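# Forty Winters of Letters: an afternoon with Indira Varghese

*14/01/2021*

Indira Varghese had the kettle on before I'd found the right page in my notebook, and by the time we were both settled (she in her kitchen in Bremthorpe, me in mine, with the laptop propped on a stack of cookbooks) she was already three stories in. I had meant to begin with her childhood. She wanted to begin with a postage stamp.

"It was crooked," she said. "My cousin Gangadharan Kurup never in his life put a stamp on straight. I could tell from across the room that a letter was his, and I'd save it for after supper like a piece of cake."

That cousin is one of nine people she has written to more or less steadily since she moved away from home at twenty-two. She keeps everything they send back. When her niece, Deepika Kotian, came to stay last March and couldn't easily leave again, the two of them pulled the boxes down from the closet and went through them at the dining table, one shoebox a night. The total came to 3,331 letters, not counting birthday cards, which Indira says are "a different animal."

I asked whether she'd read them all again. She laughed for quite a while at that.

"Deepika read. I corrected her pronunciation and ate the cookies. But yes, nearly all. There's one from my friend Keerthana Kaimal where she spends four pages on a bus that didn't come. Four pages! I had forgotten it completely, and I would not trade it for anything in those boxes."

Her own letters are harder to get hold of, though a few have made their way home. Mr. Kurup mailed back 94 of them when he moved to a smaller apartment, tied up with kitchen string, and she was a little embarrassed by the early ones. "So many exclamation points. And I was always asking people for money or recipes." 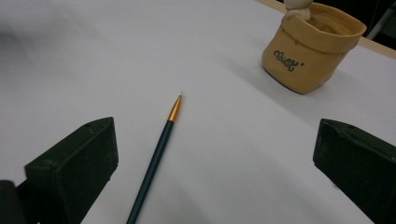

Beginning is the part she gets asked about most, usually by young people who tell her they'd love to write to somebody if only they knew how to start. Her advice is to skip the weather and go straight to whatever you'd say if the person walked in the door. She is just as relaxed about what you write with, and plain white paper suits her better than anything with flowers on it. A dark, glossy pencil with a gold-colored tip and a very fine point is as good as any fountain pen in her book, and she has never owned a fountain pen that didn't ruin a blouse. "Small writing, big news," she told me. "You can fit a whole wedding on one side."

She did once give up for most of a year, after her husband died. It was Zaid Awwad, an old neighbor she hadn't seen in ages, who got her going again by sending a letter with only a question in it: what did she have growing in the yard?

"So I had to go out and look," she said. "And then I had to tell him. Beans, mostly."

She had two envelopes waiting by the door as we talked, and she checked the clock twice before I took the hint. The mail is picked up at four on her street.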